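Search this site Enter keyword Go
Home | Company | News | Careers | Contact
Print this page | E-mail this page

PRESS RELEASE

Grasby publishes results of bench trial: robot takes hard drives out of old office computers, but still needs a person near

February 22, 2021 -- Grasby, which collects and repairs used office computers, today published the results of its first long trial with a robotic arm at the workbench. The trial was made together with the automation firm Temico. It asked a simple question: can a machine already do the small, boring jobs which fill the day of a repair technician? The answer of the two companies is "some of them, and slowly."

During the trial the arm worked on 525 desktop computers. The task was to reach into the open case, take hold of the hard drive in its plastic caddy, release it and lift it out. In 219 of these computers the arm finished the task alone. In the others a technician had to help at least one time, usually to move a cable away or to put the case in a better position.

"I read often that robots will soon wash our dishes and fold our shirts," said Ailsa Cowie, who leads the repair workshop at Grasby. "Maybe. In my workshop the robot has difficulty with a cable. A new colleague learns this job before lunch on the first day. I do not say it to laugh at the robot. I say it so that our customers know what they can expect from us this year."

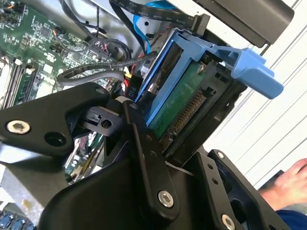 The gripper at work beside a blue hard-drive caddy, with a technician's hand close by.

According to Temico, the hard part is the cables. Metal parts stay where the designer has put them, but a cable lies differently in each computer, even when two computers are of the same model. It can cover a lever, or it can catch on the gripper when the arm goes back. The control software, which has the name Postard, stops the arm when it feels more resistance than expected. This protects the computer, but it costs time.

"We could make the arm more brave, and then the number on paper would be better," said Gregor Leckie, project engineer at Temico. "But a broken connector on the main board is more expensive than one minute of waiting. For now we prefer that the arm stops and asks."

Grasby has also measured which other bench jobs could be given to the arm. Opening the side panel was tried and stopped after seven days, as there are too many kinds of latches and screws. Taking out memory modules will be tried next. Cleaning of dust, sorting of screws and testing of power supplies will stay with the technicians -- no date is planned for a change.

No position in the workshop was removed because of the trial, and the company does not plan this. The technicians who took part received training in the safe use of the arm and can stop it at any moment.

The second part of the trial will start in April at the Masson workshop, with the same arm and a new version of Postard. The full report, with the table of all stops and their causes, can be asked for by e-mail from the press office of Grasby.

Press contact: Fraser MacBrayne, Grasby, extension 2589

Print this page | E-mail this page
Back to News | Next release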